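Laundry talk, Nakolcombe community hall, October 1, 2023
Notes to self, Noreen. Slow down. Drink some water first.

Start with the hello. Thank Dong-hyun for setting up the chairs and for lending me his laptop (mine still won't talk to the projector). Say who I am: I ran the wash room at the Jaris guesthouse for years and I now help new tenants get settled in, and the thing they ask me most is how the washing machine works. Ask for hands - who here learned laundry from a parent? Who learned from a roommate? Who just pushed buttons till it went round? Wait for the laugh, and if there isn't one, move on fast!

First story: the pink towels. Keep it short this time, Sunil says I ran to 14 minutes in rehearsal and most of that was towels. We had 181 white towels at Jaris at the end of that summer and one red sock got in with a load of them. Guests were very polite about it. I was not very polite about the sock.

What I took from it is that I sort before I ever walk over to the machine. Not at the machine, where you're bent over with one arm in the drum and your mind on dinner. I do it on the bed or on the kitchen table. Whites go one way, darks and blues go the other, and anything brand new and strongly colored gets washed alone the first couple of times. Somebody will ask about color catcher sheets. Yes, I use them. No, I wouldn't trust one with a new pair of jeans.

Pockets. Do the pockets bit. Tissue, coins, the bus pass. (Chun-yin's earbuds story if she's in the room and doesn't mind, check with her at the door.)

Zippers up, hooks done, duvet covers buttoned. If you leave a duvet cover open it will eat every sock in the load and you'll pull it out as one big wet dumpling. Inside out for prints and dark jeans.

How full? Hold up my hand sideways. You want to be able to fit a hand in on top of the load without pushing. A packed drum can't tumble anything, so the stuff in the middle comes out looking the way it went in. But one lonely T-shirt is no good either, it can throw the spin off balance. Mention the heavy bathrobe problem here.

Detergent. Pass the scoop around. People pour in far too much, me included when I'm tired, and then the towels go stiff and the rubber seal gets slimy. Read the back of the pack, look for the line for your water hardness, and start at the low end. The Bortolotti powder I buy at the market has the lines printed inside the scoop and I love it for that.

Next part, loading a front loader. Points to hit: door wide open first, basket as close to the opening as you can get it, and take things a piece at a time so you see what's going in. That's your last chance to catch a stray!

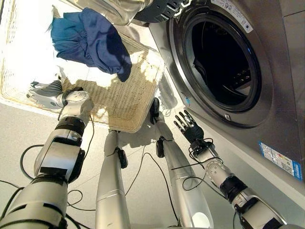

Blue coming out of the basket. 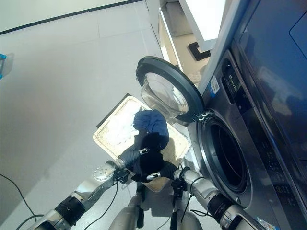 Blue cloth on top, white things underneath, same basket. Ask the room what they'd do about that.

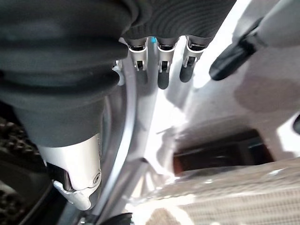

Okay, then the door seal. Run a finger around the rubber before you shut the door, all the way round, and feel for a sock or a strap caught in the fold. Push the door till it clicks. If it doesn't click, open it and look again - please don't lean on it with your hip, I have broken a latch that way and it was a 317 dollar visit from the repair man.

Temperatures. Cold for most everyday clothes, warm for sheets, hot for towels and cleaning cloths if the care tag allows it. Hold up the care tag chart. Gun-woo made it big enough to read from the back row, so point at it and let them ask.

Afterward: leave the door and the soap drawer open a crack so things can dry out. Wipe the seal with an old cloth. Take the wash out soon and give each shirt a good snap before you hang it, saves you half the ironing.

Pidance flyers are on the side table, that's the swap shop, they take old baskets and drying racks if you have a spare.

Questions. If someone asks about wool, say gentle cycle, cold, lay it flat on a towel, and send them to Sunil, he knits. If someone asks about fabric softener, try to stay calm. We have the hall till four and the chairs need to go back against the wall.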